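Stelley Opens Leasing at Harach Court, a Converted Mill Building With 121 Apartments

Former Winorico thread mill returns to use as rental housing, with first move-ins planned for late summer

FOR IMMEDIATE RELEASE
Friday, June 6, 2025

Stelley, a residential developer and property manager, has opened leasing at Harach Court, a 121-unit rental building in the former Winorico thread mill on Charbonneau Street. Applications are being taken now at the leasing office on the ground floor of the east wing. The first residents are expected to move in at the end of the summer.

The building has studios, one-bedroom apartments and two-bedroom apartments, along with a small group of two-level units on the top floor. The largest of these measures 2,167 square feet and has a private roof deck. Studios are on the courtyard side, where the old loading bays were closed in and fitted with new windows.

Harach Court is the first residential building on the block. The mill stopped making thread decades ago and was later used for storage, a furniture showroom and, for a short time, an indoor market. Stelley bought the property after the market closed and began construction once the zoning change was approved. The exterior work was finished in March.

Most of the original structure was kept. The brick walls were cleaned and repointed, and the timber columns remain in place on all floors. Because the columns follow the old machine layout, they do not always fall where a wall would normally go, and many apartments have one standing in the living room or next to the kitchen island. Floor plans show the position of every column, and the leasing office can provide a measured plan of any unit on request.

The windows are new. They match the originals in size and in the pattern of the panes, but they are double-glazed and the lower section opens. In the corner apartments the sills are deep enough to sit on.

Kitchens have full-size appliances, a gas-free range and a pantry cupboard. Every apartment has its own washer and dryer, its own heating and cooling controls, and a closet by the front door. Two-bedroom apartments have two full bathrooms, with a tub in one and a walk-in shower in the other. Tile and cabinet colors vary by floor.
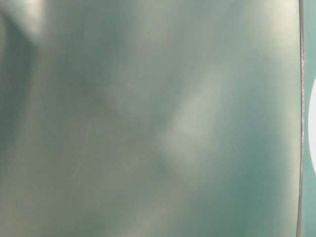

One future resident said in a note to the leasing office that the closet by the door was the reason for choosing the building over a newer one across town, and asked whether a second bike could be kept in the basement. The answer is yes. The bike room has a space for each apartment, and residents who need another can put their names on a list.

The bike room is reached by a ramp from the alley as well as by elevator. It has a floor pump, a repair stand and outlets for charging. Storage lockers are next door. They come in two sizes and are rented separately from the apartments.

Parking is in the surface lot behind the building and is also rented separately. There are 32 spaces, and they will be offered in the order leases are signed. Residents without a space may apply for a street permit under the same rules as other households in the neighborhood. The number 20 bus stops at the corner of Charbonneau Street and runs to the train station.

Shared rooms at Harach Court are on the ground floor and the roof. The ground floor has a lobby with package lockers, a mail room, a workroom with desks and two enclosed rooms for calls, and a laundry sink for large items and muddy boots. The old engine room, which has the highest ceiling in the building, is now a common room with a kitchen. Residents may reserve it for private events on weekends. The boiler front and one of the line shafts were left on the wall there after being cleaned and made safe.

The roof has a shared deck on the south side, with tables, two grills and planting beds. It will be open from early morning until 10 p.m. Beds for growing vegetables will be assigned each spring. The private decks belonging to the top-floor apartments are on the north side and have their own stairs.

There is no gym in the building. Stelley looked at putting one in the basement and decided to use the space for bikes and storage after hearing from neighbors and from renters at its other properties. 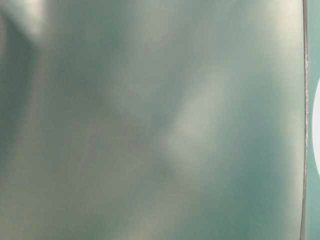

The courtyard is open to residents at all hours and to the public during the day. A path crosses it from Charbonneau Street to the alley, following the route that mill workers once used to reach the yard. It is paved with brick taken up from the loading area and has lighting at ankle height. Benches and young maples were put in this spring. The trees are small now and will need several years before they give much shade.

Two commercial spaces face the street. A bakery has signed a lease for the larger one and plans to open in the fall. The smaller space, which has its own entrance and a display window, is still available. Businesses interested in the space can contact the leasing office for a floor plan and terms. Stelley is looking for a tenant that keeps daytime hours.

Leases at Harach Court run for 12 months, with a longer term available at the same monthly rate. Water, trash and recycling pickup, and internet service are included in the rent. Electricity is metered and billed to each apartment. Cats and dogs are welcome, with a limit of two animals per household, and there is no monthly pet fee. A one-time cleaning charge applies when a household with pets moves out.

More than 20 apartments are set aside at reduced rents for households that meet income limits. These apartments are spread through the building and have the same fixtures and finishes as the others. Applications for them are handled through a separate drawing, and the forms are available in print at the leasing office and online. Applicants do not need to be present at the drawing. Everyone who enters will be notified by mail, whether or not an apartment is offered.

Accessible apartments are available in every size except the two-level units. All floors are served by elevator, and the entrance from Charbonneau Street is level with the sidewalk. Renters who need changes to an apartment, such as grab bars or a lowered counter, should tell the leasing office when they apply so that the work can be done before the move-in date.

Move-ins will be scheduled floor by floor, starting with the second floor. Each household will be given a morning or afternoon slot with use of the freight elevator, which opens onto the alley. Trucks should not stop on Charbonneau Street during these hours – the bus lane is kept clear all day. The top floor will be the last to open, as work on the private decks is still under way.

Some work will also continue in the commercial spaces after residents arrive. It will be limited to weekdays between 8 a.m. and 5 p.m., and notices will be posted in the lobby ahead of any work that is likely to be loud. The courtyard path will stay open throughout.

A furnished one-bedroom and a furnished two-bedroom are open for viewing on the second floor. Tours last half an hour and can be booked online or by phone. Visitors without an appointment are welcome on Saturdays, though they may have to wait. Tours of the top floor will begin after the decks are finished, and renters interested in those apartments can leave their details to be contacted first.

Applicants should bring a photo ID, proof of income and the name of a current or previous landlord. First-time renters may give another reference instead. The application fee covers the credit check and is returned if no apartment of the requested size is available. Applications are normally answered within three business days.

About Harach Court

Harach Court is a rental apartment building on Charbonneau Street in the former Winorico thread mill. It includes 121 apartments, a shared roof deck, a common room in the old engine room, a public courtyard and two commercial spaces. The building is owned and managed by Stelley.

About Stelley

Stelley develops and manages rental housing, with a focus on the reuse of older commercial and industrial buildings. Its properties include former schools, warehouses and a printing plant. The company keeps a management office at each building and handles repairs with its own maintenance staff.

Contact

Leasing and media questions: Stelley leasing office, Harach Court, east wing, ground floor, Charbonneau Street entrance. The office is open Tuesday through Saturday, 10 a.m. to 6 p.m. Floor plans, current availability and application forms can be picked up at the front desk during these hours.

###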